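Stop buying hands for cheap arms

February 20, 2021

Quick one, because I've been asked again which gripper to get, and my answer keeps annoying people. Keep the cheap one. Change the tips.

Background for anyone new. Two small servo arms facing each other over a white table, cloth in the middle. Towels and T-shirts mostly. Over the winter I had the Kata jaws, the Wela parallel gripper and the Aoki soft fingers on the same pair of arms, same controller, same garments. 60 folds each. Not a lab study. Enough to form a view and I've formed one.

The Wela is lovely. Closes straight, feels expensive, is expensive. And it's heavy - hang it off the wrist of a hobby arm and the elbow servo starts to sag, then you're tuning gains all evening to get back the accuracy you paid for. The Aoki fingers are great on fruit. On cotton they sort of stroke it.

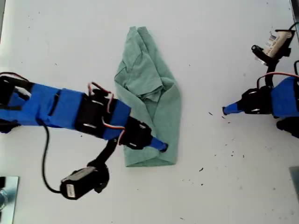

So what matters on cloth is the last bit of the finger. A T-shirt lying on a hard table gives you almost nothing to get hold of. You need a small point that can come down on the fabric, press, drag a little and pinch up a ridge. Fat pads can't do it, they take both layers or none. Small pointed tips on the plain Kata jaws lost me 4 folds out of the 60. The Wela with its stock pads lost more than 8 before I stopped being polite about it.

People say fine, but you need force sensing. Maybe. I'd like it too. But most of the misses I logged were the tip landing in the wrong place, and a force sensor will tell you very acurately that you are pressing on table.

Which brings me to cameras, where I think the money should go. One overhead view decently mounted, that's the start. Then one near each wrist if you can stand the cabling. The overhead sees the shape of the garment and the wrist one sees the edge you're about to pinch. When I ran overhead only, the long side folds were OK and the sleeves were a mess. Sleeves are always a mess.
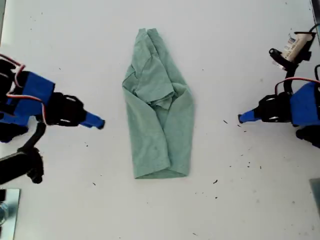 Controllers, briefly. I moved from the board that came with the arms to a Zotik and got smoother motion and a tidier log. Did the shirts come out better? Slightly. Would I tell a beginner to buy one first? No. Backing the arm off cleanly after a fold did more for me than any firmware, the number of good folds I've watched get dragged sideways by a tip leaving too low is embarassing.

The other side of it, to be fair. If you lift anything with weight, ignore all this, get the proper gripper and an arm that can carry it. Stiff fabric too - denim beat the little tips every time. And cheap servos wear. I've replaced 7 since I started and will replace more.

But for light cotton on a flat table? Tips, then cameras, then the controller, and the fancy hand last if there's anything left. Comments are open, Wela owners please be gentle. Towel numbers next time, still typing them up.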